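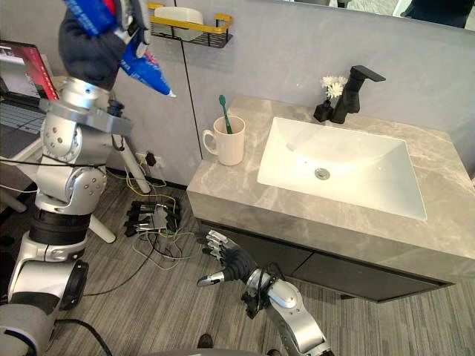

Saturday, late, feet up

Long day at the Vodumik trial and I want to get it down before it all turns to mush in my head. I've got the tea, I've got the good pen, I've got half a lemon bar left from the bakery on Sartori Street. Go.

So I drove out to Tuscombe after breakfast and got lost twice (the GPS thinks the business park is a lake), and by the time I found the right door they'd already started warming up. I had been picturing a showroom. It's more of a workroom with a bathroom corner in it, cables all over the floor, a laptop going, shoes off by the wall. I liked it better for that! A showroom would have made me suspicious.

What they're selling, for the benefit of future me who will have forgotten: a monthly package for small guesthouses. You get the robot, two arms and two legs, plus somebody on the phone during working hours, plus the setup, where they come over and teach it your rooms. It's $461 a month after a $1,000 deposit, and there's a trial of 60 days when you can send it back and only lose the delivery fee. I asked if the deposit counts toward anything and got a very long yes that I think was a no. Must ask again in writing.

I'd told them on the phone that bathrooms are my sore spot. Beds I can do in my sleep, ha. It's the little stuff around the sink that eats my mornings, putting things back in cups, picking up wrappers, making the counter look like no human has ever stood at it. So bathroom counter is what we did. For hours.

My first impression was how quiet it is between moves and how much it fusses during them. It'll bring a hand in, stop, think, shift over a hair, stop again. I kept wanting to reach in and do it myself, which I suppose is how my mother felt about me and dishes. They did ask me to stay back while it was moving and I mostly managed.

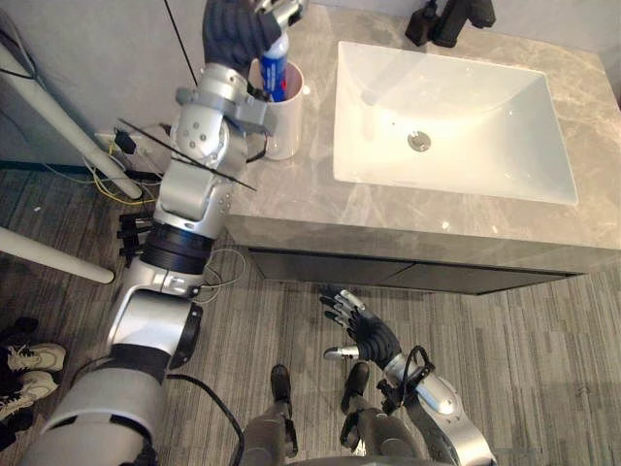
*Blue and white container, bottom end down in the cup. Left hand on the job, right hand open and waiting by the cabinet.*

This was the part I'd come for. Narrow thing into a narrow cup, right next to a sink, with a nice stone top you don't want chipped. They ran it over and over. Some tries were lovely and some had me holding my breath, and once the cup went for a little walk along the counter and I squeaked out loud. But the grip looked sensible to me, up high, with the fingers curled around. I'd have held it the same way.

What bothered me was the size of the arm compared to the job. It comes up past the corner of the vanity like a crane. In my blue room you can touch both walls from the toilet, and I honestly don't know where the elbow would go. I asked, and they said it can work standing sideways, and I said show me, and they said next visit. Hmm. Write that down, self. NEXT VISIT, SIDEWAYS.

Floor space too! It needs someplace to put its feet, and in my bathrooms that's exactly where the mat and the scale and the trash can live. I measured the back hall bathroom when I got home, and I think it could stand in there if I took the scale out, and guests hate the scale anyway.

Lunch was sandwiches on a bench outside. I read some of the handbook, which runs to 443 pages and is written by somebody who loves the word "ensure." The section on stairs is one paragraph long. I have stairs. I put a sticky note on it.

Then in the afternoon we talked about the hands. The plain ones are part of the package, but for wet rooms they want you to add the Plarnell glove set, and that's a separate charge, and so is the replacement set, and they'd like you to have both. I can feel the monthly number creeping up already. The gloves do make sense to me in a bathroom, I'm not arguing with that. I just want one price with everything in it, and I said so, and I got the very long yes again.

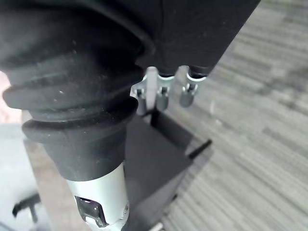
Cleaning is what I really wanted to talk about after that, mine and its. If a machine is going to go in and out of guest bathrooms, I need to know who cleans the machine. The handbook says "wipe down as needed," and that's the whole of it as far as I could find. I had a good nosy look up close at the wrist, where there's a black rubber bellows, all ridges, like the hose on an old vacuum, and it had specks and lint all over it. Now I've seen worse on my own sweater. But black rubber shows everything, and if that goes sailing over a white sink in front of a guest who reviews things for fun, I'm the one who hears about it. So do I wipe between every ridge? With what? Does the rubber mind vinegar? They're going to email me. There's a little cutout in the metal below it too, with the works showing inside, and I would not want my spray bottle anywhere near that.

Drove home the long way past the reservoir and argued with myself the whole time. Yes side: my back, my mornings, the fact that it never gets bored of cups. No side: the elbow, the stairs, the Plarnell extras, the lint, and that it is slow, slow, slow. I could do the whole counter in the time it takes to settle on one grip. Although I wouldn't be doing it, would I, I'd be downstairs making muffins, so does slow even matter? I went back and forth on that one for several miles and missed my exit.

Where I've landed tonight (subject to sleep): I'll go back once more before September, see the sideways business with my own eyes, and bring one of my own cups along. The tall ones from the blue room, the ones that tip if you look at them. If it can manage those I'll do the trial. If they won't put the glove price in writing, I won't.

Also, to do:

- email about the deposit, again
- ask about vinegar
- measure the blue room door
- find out if it can go up stairs or if I'd need it to live on the second floor, and if so, where
- buy more lemon bars

Rain's started and I left the car windows down. Going out in my slippers.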